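Unit 5: How a Campus Facility Gets Its Name

Course notes, Advancement and Campus Operations

Read these notes before the group exercise. They cover the path a naming proposal takes from first conversation to the sign on the door, and they use the Ospina case throughout. The case packet has the full set of letters and the gift agreement. You will need both for the exercise.

1. Two kinds of naming

Colleges name spaces for two reasons, and the paperwork differs.

An honorific naming recognizes service. The person may be a retired dean, a long-serving instructor, or an alum who did something the college wants to remember. No money has to change hands. Most colleges set a waiting period after the person leaves employment, and many set a longer one after a death.

A philanthropic naming recognizes a gift. The name goes up under the terms of a signed agreement, and the college owes the donor certain things in return: the wording of the sign, where it hangs, how long it stays, and what happens if the building is torn down or put to another use.

Students often mix these up because the ceremony looks the same. To tell which kind you are dealing with, look for a gift agreement. If there is one, it controls, even if everyone in the room remembers the conversation differently.

There is also a mixed type. A group of former students raises money to name a room for a teacher. The donors are many and the honoree gave nothing. Treat this as a philanthropic naming for the agreement and as an honorific naming for the background review. Both sets of rules apply.

2. What can be named

Ospina College keeps an inventory of nameable spaces. It had 364 entries when the case opened. The list includes whole buildings, wings, labs, classrooms, lounges, outdoor areas, and smaller items such as benches and study carrels. Each entry has a location, a condition note, a suggested gift level, and a status: open, reserved, or named.

The status column caused most of the trouble in the case. The engineering annex workroom was marked open. It had been promised in a letter to a company called Litex, and the letter sat in a department file that the advancement office had never seen. Rocío Palomino, then the director of donor relations, found it only after a second proposal for the same room was well along.

Notes on inventories in general:

Someone has to own the list. If two offices can edit it, decide which one wins.

A reservation needs an end date. Ospina now uses 2 years for all reservations, with one renewal.

Walk the spaces. Floor plans go out of date, and a room that was split in half still shows as one room on paper.

Outdoor areas need a boundary. "The lawn by the library" is too loose for an agreement.
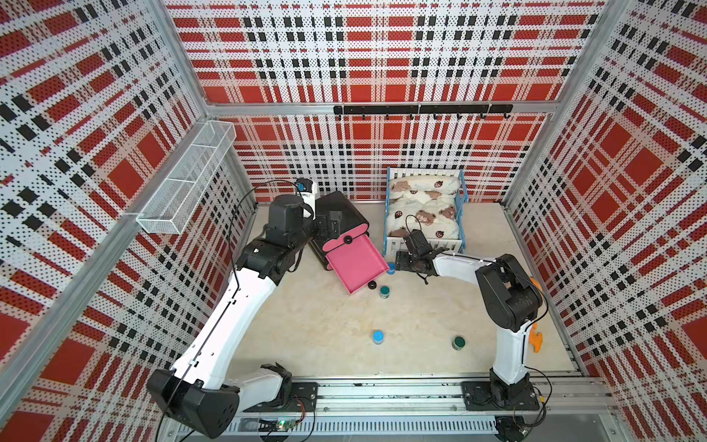

Condition notes should be written by a person who has been in the space within the last term. Donors visit before they sign. A note that says "good" tells the gift officer nothing about whether the lights work or whether the floor is due to be replaced the following summer.

3. The review steps

Ospina's policy has nine steps. For this unit you only need to know the ones where proposals tend to stall.

Intake. The gift officer files a one-page form. It names the space, the proposed wording, the type of naming, and the source of funds. In the Ospina case the form left the wording blank, and that came back later as a dispute over whether the sign would read "Mavo Workroom" or "The Mavo Family Workroom."

Background review. A staff member checks the proposed name for legal problems, conflicts of interest, and public record issues. For a company, this includes pending contracts with the college. Litex was bidding on equipment for the same department at the time its letter was written. Purchasing did not know about the letter, and advancement did not know about the bid.

Consultation. The people who use the space are told and asked for comment. They do not have a veto. Suleiman Edet, who managed the annex, wrote a two-paragraph comment asking that the sign stay clear of the safety notices by the entrance. The comment is in your packet. It was the most useful document in the file and it was nearly left out of the summary sent to the president.

Approval. Who signs depends on the size of the space. Rooms go to the president. Buildings and major outdoor areas go to the board. The annex workroom needed only the president, but the board chair was told ahead of time because of the earlier letter.

Notice to the donor. Nothing should be announced, printed, or ordered before this step. Samuele Rizzi, the facilities planner, had already received a quote for the sign by the time approval came through. No harm was done, but he had also put the new name on the event calendar, where anyone could read it.

4. The gift agreement

Read the sample agreement with these questions beside you. Mark the clause that answers each one, or write "silent" if none does.

How long does the name last? Common answers are the useful life of the facility, a fixed term of years, or "in perpetuity." The last is hard to keep and many colleges no longer offer it.

What happens if pledge payments stop? The college may want the right to remove the name, or to move it to a smaller space that matches what was paid.

What happens if the space is renovated? Some agreements give the donor first refusal on the new version.

Can the name be removed for cause? Who decides, and by what vote?

Can the donor change the name later? Companies merge and rebrand. Mavo's agreement allows one change, at Mavo's expense, with the college's written consent.

Who pays for the sign and its upkeep?

The Mavo agreement is silent on two of these. Come to class ready to say which two and to propose a sentence for each.

5. Planning the ceremony

The ceremony is a small event with many owners. The ribbon-cutting for the annex was set for July, when most students were away. Cristian Ayala, who ran campus events, argued for moving it into the fall term. The donor's calendar decided the matter and the July date stood.

A basic run of show for a room dedication:

Guests arrive and sign in.
Welcome from the president or a designee.
Remarks from the academic lead, kept to three minutes.
Remarks from the donor, if the donor wishes to speak.
Ribbon or unveiling.
Photographs.
Tour of the space, in groups small enough to fit.
Refreshments elsewhere.

Send the speakers' order to the donor in writing. Confirm how names are pronounced, and write the pronunciation into the script. Check the accents on printed names too. The first proof of the Ospina program dropped the accent from Rocío, and the second proof put it on the wrong letter.

Budget lines are usually the ribbon and scissors, printing, sound, food, photography, and a gift or framed print for the donor. The Ospina event had a limit of $2,000, and food took almost half. The sign was charged to the facilities project and did not count against the event.

Set a rain plan for anything outdoors, including the line of guests waiting to get in. The annex has a narrow entry, and the event plan gave no thought to where people would stand.

6. After the ribbon

The file is not closed when the guests go home. Update the inventory the same week. Send the donor copies of the photographs. File the signed agreement in one place and note that place in the inventory entry. Change the room name in the scheduling system, on the web map, and in the emergency directory. At Ospina the scheduling vendor, Itbridge, needed a separate written request for each system, and the emergency directory was the last to be changed.

Stewardship then moves to a yearly cycle. A short letter on how the space is being used is enough for a room. Ask the faculty for one or two specifics. Jhonatan Paucar, who teaches the second-year design course, supplied the paragraph used in the first Mavo letter, and it is reprinted in the packet as a model of length and tone.

7. Group exercise

Work in groups of three or four. Each group drafts a memo of no more than two pages to the president of Ospina College, written as of the day before approval. The memo should state what was promised to Litex, what is proposed for Mavo, and what you recommend. Attach a revised intake form with the wording filled in.

Do not recommend a second background review unless you can say what it would look for. Use only the documents in the packet. One member of each group should be ready to present the recommendation in five minutes, followed by comments from the other groups.

Reading for Unit 6: the chapter on event risk, plus the sample vendor contract at the back of the packet.

Contact the course office | © Ospina College, Continuing and Professional Studies | Last revised 2021-02-25 | Back to top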